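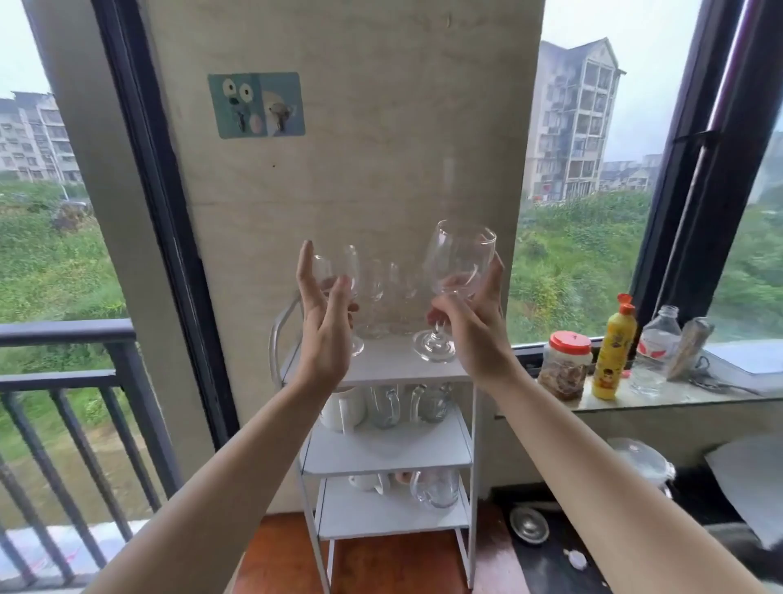 The Carbone could fold towels and wipe a table, and on a good day it could empty a dishwasher, provided the dishwasher held plates. Evanthia Konstantinidis had sold 17 of them for Tremden that spring and had taken 2 back, both over glassware. So when Teresa Adamczyk called to ask whether the machine could clear her sister's apartment in Oltell before the movers came, Evanthia drove over to look before she gave an answer. She found Teresa at the white rack between the windows with a wine glass in each hand, a large one held by the stem and a smaller one cupped at the bowl. Mist hung over the gray tower outside.

"Can it do these?" Teresa asked.

"It can do the mugs," Evanthia said. "Probably the mugs with handles."

"I didn't ask about the mugs."

"No. Not the stems. It sees the wall through them and reaches for the wall."

Teresa set both glasses down on the top shelf and looked at them. Her sister had moved to Fandport in April and left everything, down to the jar of dried food on the windowsill. Teresa had a bad back and 38 years of working in hotel kitchens behind her. She had read that the machine rented for 300 a day and she had the money ready in an envelope.

"The brochure has a glass on it," she said.

"I know it does."

"A wine glass. With wine in it."

"They did that one many times over before it worked," Evanthia said. She had been there for part of it, with a broom. "It will be better next year. They said that last year too, but it was true. Last year it couldn't do towels."

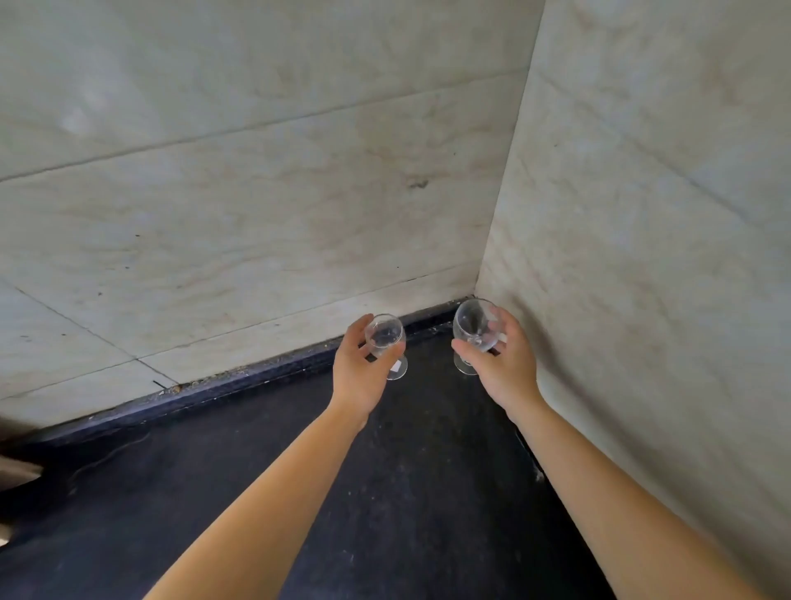

Teresa asked what it would do about the small ones, the brandy glasses their father had brought back from somewhere and never used. Evanthia said it would ask for help. It would stop, turn on a yellow light, and wait until a person came and moved the glass, and then it would go on to the next glass and turn on the light again.

"So I would be working for it," Teresa said.

"Some customers don't mind. They read a magazine in between."

They wrapped the glasses themselves, in newspaper, sitting on the floor with a carton between them. Teresa was quick. She rolled each one from the foot up, tucked the paper into the bowl with her thumb, and reached for the next without checking the last – she had already started talking about her sister's new kitchen, which had no shelves at all. Evanthia watched the thumb. In the shop they had a whole wall chart about that motion, with arrows.

When the carton was full Teresa took the envelope out of her bag and Evanthia told her to put it away. She offered to send the machine over in the morning for the bed linen. It was good with bed linen, except for the fitted sheets.

"What happens with the fitted sheets?"

"It makes a ball."

"I make a ball," Teresa said, and she wrote down the number for the shop and asked what time it could come.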